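TD16 Technical Drawing for Beginners
Handout 2: Rulers, set squares and the state of your table

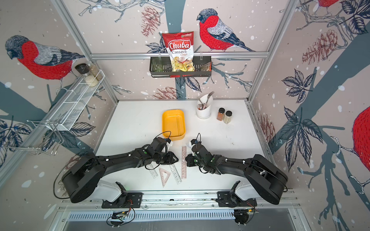
Photo: Irwood College, Drawing Office

Notes by Chandrasekhar Poduval. Revised 26 Sep 2023. Bring this to Room 422, along with a pencil you have sharpened yourself.

1. What is on the table

Four drawing instruments, all see-through with pinkish markings: straight rulers, one of them short, and a set square with a triangle cut out of the middle. You will need the same for this unit. Clear plastic is what I recommend, as you want to see the line you are about to ruin. The Cirnex student set will do, and so will the Bamano one, which costs less and comes in a wallet that splits by July.

Now look further back. A yellow tray, a holder full of cutlery with a fork sticking out of the top, and two small spice jars with black lids, one reddish-brown and one pale beige. Most of you will be drawing at a table where people also eat, and I have marked enough homework to know what turmeric does to cartridge paper.

2. Before you draw

Clear a space bigger than your sheet by a hand's width all round. Things at the back of the table may stay there if they have lids. Cups go on another surface altogether. Last year's group will remember the elevation of the bus shelter, and the tea.

Wipe the set square and both sides of every ruler. Graphite collects underneath and gets dragged across the page, giving a soft grey fog that several students have tried to pass off as shading.

Tape the sheet at the corners. Masking tape, please.

3. Using the straight rulers

Use the long one for long lines and the short one for short lines. I would not bother writing this down, but every year somebody draws a 300 mm line in two goes with the short ruler and is hurt when I find the join.

Read the scale from directly above. Measure from the zero mark, which on plenty of rulers is a little way in from the end of the plastic. Mark your distance with a fine dot, then check it before drawing.

Draw along the edge with the pencil leaning slightly in the direction of travel – pull it, and turn it between your fingers as you go so that the point wears evenly.

4. Using the set square

Hold a straight ruler firmly with your weaker hand. Slide the set square along it. Draw. Slide again. All your lines will be parallel as long as the ruler hasn't crept, and it will creep the first few times. Press with spread fingers, nearer the middle than the end.

The cut-out is handy for lifting the thing off the page. Fingernails under the edge also work, and leave a dent.

5. Putting away

Flat, in a tray or box, away from radiators. A ruler stored upright in a jar with the forks will pick up scratches along the one edge you care about.

Homework

Draw the plan of your own table at 1:10, including whatever is normally on it. Be truthful about the ketchup. Varma, chapter 2, covers scale if you missed the first session.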